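## Recording a bagging episode

Project: Trotby. Set used in this guide: unbagging, 157 episodes.

1. Clear the table and put one appliance on it. Leave its bag on.
2. Pick up both grippers and check that the jaws open and close fully.
3. Start the log, then hold still for a moment with the jaws facing each other, well short of the object. 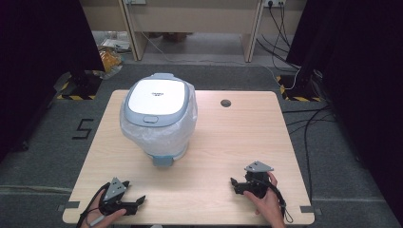 4. Work at normal speed. If you drop the bag, pick it up and keep going. Dropped bags stay in the set.
5. Return to the start pose and stop the log.

Move the appliance a little between episodes and turn it every few takes. Episode 73 was thrown out for a late start, so the numbering skips it. Send questions on labels to Rasmus Eglītis.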